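July 22, 2019

Spent the morning convinced the planner hated me personally. Every grasp on the soft bin came back "no valid approach," and I had rewritten the approach code twice before Elżbieta leaned over and asked which frame the table was in. The table was in the wrong frame. The planner thought it was reaching up through the floor and had, quite sensibly, declined.

Fixed that by lunch. Then the segmenter took its turn. It has seen 1,043 boxes in its short life and holds firm opinions about what a container is, namely something with corners. Give it fabric with a cuff folded over and it draws a proud, tight mask around the cuff and calls the rest of it table. Tadeusz says to lower the threshold. Tadeusz says this about everything, including the coffee machine.

Lowered the threshold. Now the shadow is a container too.

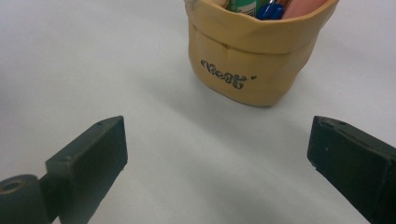
So I gave up on being clever and wrote a dumb little script that takes the depth edge, throws out anything flatter than a coaster, and hands what remains to Treradine as one lump. It ran in 39 milliseconds. The old way took 858. I have not told Châu yet, as the old way was Châu's.

Still to do: the finger width limit is hard-coded in two places and they disagree. Also rename the branch, which is currently called "please."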